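6 min read

3. Rules for accepting simulated episodes

The Feltusholm rule set has 26 rules for household manipulation runs in simulation. We applied it to 2,000 episodes made in the Trirna simulator, and 1,435 were accepted. Most rejections came under the start-state rules, which cover the position of the arms, the state of the fingers and the clearance from furniture. A two-arm robot must begin with its grippers apart. A gap that shows in only one view does not count, and the reviewer has to check the joint log as well.

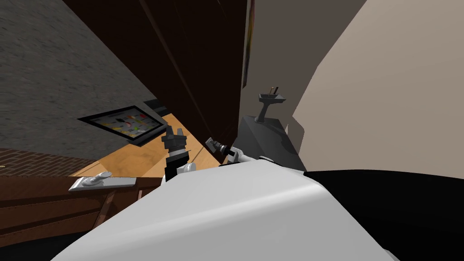

Vol. 4, Issue 2, p. 31

The second group of rules deals with the fingers. An episode labeled "open" must show both fingers with nothing between them in the gripper view. Dark furniture makes this check slow, so Rule 9 asks for the commanded finger width to be stored with every view. Under the earlier Beddoe draft the width was stored once per episode, and reviewers could not match it to a given moment.
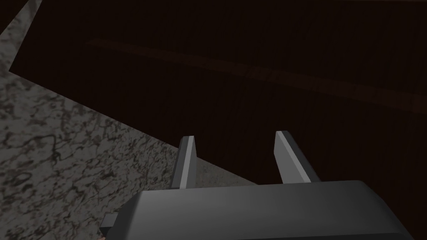
3.1 Clearance and room contents

Clearance is measured from the outer housing of the gripper, including any side bracket. Measuring from the fingertips gives a larger number and has let contacts with table edges go unreported. Objects in the room that play no part in the task, such as a couch or a window, stay in the scene file and keep their names. They may not be deleted to speed up rendering.

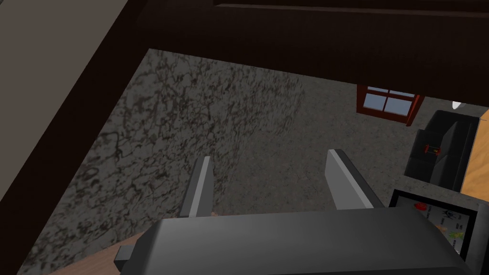 Should an episode be rejected if the camera view is tilted?

Tilt alone is no ground for rejection. The camera pose must be logged, and the reviewer works from the logged pose.

Two reviewers at Urness went through 200 episodes by hand using these rules. Where they disagreed, the cause was usually Rule 14, which asks for a "clear view" between the fingers and gives no limit. We suggest that the rule name the surfaces that may appear in the gap, including floors and walls.

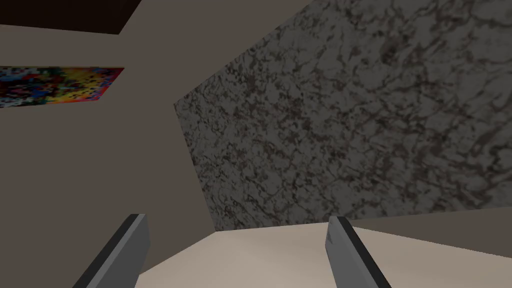 Figure 4. Open gripper near a marble-textured slab, with bare floor between the fingers.

Rule 14 was left as written for the counts reported in Section 4.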